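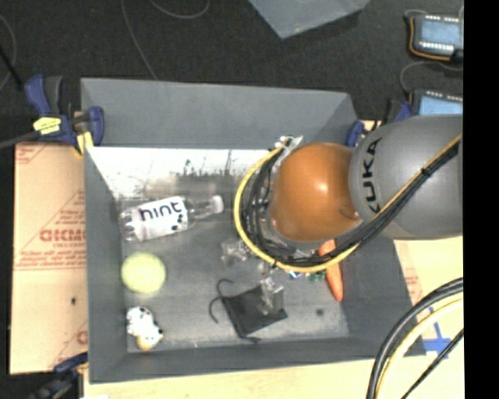
Teaching by remote control at Statden is carried out at the bin station, and every new operator completes this procedure before recording on their own. An operator guides the arm through a pick with the handset while the controller stores the path for later training. The bin must be clamped at its corners before power is applied to the arm. Objects should be mixed in shape and surface, and a bottle, a ball and a piece of crumpled clear plastic in the same bin make a suitable first set. Keep the cable loop at the joint in view throughout, as it hangs over the objects and swings wide when the arm turns.

Before you start

Read the station rules and sign the log. Check that the emergency stop works and that no one is standing within reach of the arm. New operators must be accompanied by Viera Koubek or Reinaldo Nogueira for their first 2 sessions.

Recording a demonstration

Step 1. Open the Kulum recording program and enter your operator code. Choose "New demonstration" and select the object to be picked.

Step 2. Bring the arm to its start position above the bin. Wait for the ready tone.

Step 3. Press and hold the enable switch on the handset. Move the arm sideways first, then lower it. Do not lower and turn at the same time.

Step 4. Approach the object at slow speed. If it rolls or slides, stop, raise the arm and approach again. Corrections of this kind should be left in the recording.

Step 5. Take hold of the object, lift it clear of the bin walls and release the enable switch. Mark the attempt as "picked" or "missed".

Step 6. Move the remaining objects by hand before the next attempt, with the arm stopped and the handset on its hook.

Common faults

Jerky movement is usually caused by gripping the handset too tightly. Recordings that end before the lift is complete are rejected by the program and must be repeated. Error 23 means that the enable switch was released during the approach; return to Step 2.

Completed recordings are copied to the Berska store at the end of each shift. Questions should be sent to the station desk, extension 389.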